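Perguntas frequentes – Recolha e troca de roupa usada Dradidik

Última atualização: 30 de dezembro de 2023

Reunimos nesta página as respostas às dúvidas que nos chegam com mais frequência por correio eletrónico e ao balcão. Se a sua pergunta não estiver na lista, escreva-nos através do formulário de contacto.

O que é a Dradidik?

É uma associação sem fins lucrativos que recebe roupa usada em bom estado, faz a triagem e volta a pô-la em circulação. Uma parte segue para a sala de trocas, aberta a qualquer pessoa inscrita. Outra parte é entregue a instituições locais. O que não pode ser vestido vai para reciclagem têxtil.

Quem pode entregar roupa?

Qualquer pessoa, inscrita ou não. Empresas e escolas também podem entregar, mas pedimos que combinem o dia connosco quando a quantidade passar de 15 sacos.

Que peças aceitam?

Roupa de adulto e de criança, casacos, malhas, lençóis, toalhas, cortinados, cintos, lenços e calçado em par. As peças devem vir lavadas e secas. Um botão em falta ou uma bainha descosida não são problema, desde que o tecido esteja em condições.

E o que não aceitam?

Roupa interior usada, meias soltas, almofadas, edredões de penas, colchões, tapetes, capacetes e fardas com identificação de empresas ou forças de segurança. Também não recebemos roupa com bolor, tinta, óleo ou pelo de animal entranhado. Se houver peças destas num saco, devolvemos o saco inteiro.

Como devo preparar os sacos?

Use sacos fechados, até cerca de 15 quilos cada. Ate os sapatos um ao outro pelos atacadores ou com um elástico. Separe a roupa de criança da de adulto e escreva no saco "criança" ou "adulto". Não é preciso engomar nem separar por tamanhos.

Verifique os bolsos antes de fechar. Guardamos durante três meses os objetos que encontramos, mas nem sempre é possível saber de que saco vieram.

Onde posso entregar?

Na sede, durante o horário de atendimento, ou num dos contentores identificados com o nosso símbolo. O contentor do largo Lorente foi retirado por causa das obras e volta em abril. Até lá, o mais próximo fica junto ao parque de estacionamento da Valtard.

Por favor, não deixe sacos no chão ao lado dos contentores. Se estiver cheio, avise-nos pelo número colado na porta e indique o código do contentor.

Fazem recolha ao domicílio?

Sim, para pessoas com mobilidade reduzida e para quantidades a partir de cinco sacos. A recolha é gratuita dentro do concelho. Fora do concelho não temos, por agora, transporte próprio. O pedido deve ser feito com uma semana de antecedência e alguém tem de estar em casa para entregar os sacos.

Como funciona a sala de trocas?

Cada peça entregue ao balcão e aprovada na triagem vale pontos, que ficam registados no seu cartão. Com esses pontos leva outras peças. A tabela é simples:

T-shirts, camisas de verão e roupa de bebé: 1 ponto
Calças, saias, vestidos e malhas: 2 pontos
Calçado: 3 pontos
Casacos e blusões: 4 pontos

Os pontos não se convertem em dinheiro e valem durante um ano. Podem passar para outra pessoa inscrita, mediante pedido assinado ao balcão. A roupa deixada nos contentores não dá pontos – não temos forma de saber quem a entregou.

Quanto custa a inscrição?

A inscrição é gratuita. O cartão também, mas a segunda via custa dois euros. Os menores de 16 anos precisam da autorização de um adulto responsável.

Posso experimentar a roupa?

Sim. Há dois provadores ao fundo da sala. Leve no máximo quatro peças de cada vez. As trocas por tamanho errado são aceites até oito dias depois, com a etiqueta ainda presa à peça.

Quanto tempo demora a triagem?

Normalmente entre dois e quatro dias úteis. Depois das mudanças de estação pode chegar a duas semanas. Os pontos só entram no cartão quando a triagem termina. Se discordar da avaliação, pode pedir que a peça lhe seja devolvida, desde que o faça antes de ela seguir para a sala.

Que critérios usam na triagem?

Cada peça é aberta sobre a mesa e vista dos dois lados. Olhamos primeiro para as axilas, o colarinho, os punhos e o entrepernas, onde o desgaste aparece mais cedo. Depois verificamos fechos, molas e costuras. Uma T-shirt deformada no decote ou com borbotos em toda a frente vai para reciclagem, mesmo que não tenha buracos. As peças com nódoas pequenas são lavadas mais uma vez e voltam a ser vistas. 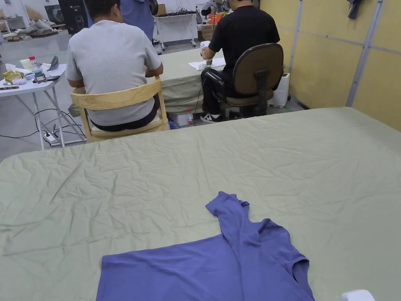

T-shirt azul sobre a mesa coberta com pano verde. Ao fundo, a segunda mesa.

Posso ajudar na triagem?

Pode. Pedimos um mínimo de duas horas por mês e a presença numa sessão inicial de 40 minutos. Não é preciso experiência. O trabalho faz-se em boa parte sentado, mas há sacos para levantar; quem tiver limitações físicas deve dizê-lo na inscrição, para combinarmos outra tarefa. O responsável pelas escalas é Demetrio Herrero.

O que acontece à roupa que não pode ser vestida?

O algodão em fim de vida é cortado para panos de limpeza. As restantes fibras são enfardadas e entregues a um operador de resíduos licenciado. No último ano encheram-se 231 fardos. Não enviamos roupa para fora do país.

Passam comprovativo de donativo?

Passamos uma declaração com a data e o peso da roupa entregue. Não atribuímos valor em euros às peças, pelo que a declaração pode não servir para efeitos fiscais. Para donativos em dinheiro emitimos recibo com número de contribuinte.

A minha empresa quer organizar uma recolha. Como fazemos?

Emprestamos caixas de cartão e cartazes durante duas semanas e vamos buscar tudo no fim. Para recolhas acima de 500 quilos marcamos primeiro uma visita ao local, para ver acessos e elevador. O limite por recolha é de 700 quilos, que é o que a carrinha leva.

Como consulto o saldo de pontos?

Ao balcão ou na aplicação Dronitell, com o número do cartão. A aplicação mostra também os avisos de contentor cheio e os dias em que a sala está fechada. Quem não usa telemóvel pode pedir um extrato em papel.

Perdi um objeto que ia num saco. O que faço?

Contacte-nos o mais depressa possível e diga o dia, o local de entrega e a cor do saco. Se o saco ainda não tiver sido aberto, fica reservado até vir à sede. A roupa já entregue a instituições não pode ser recuperada.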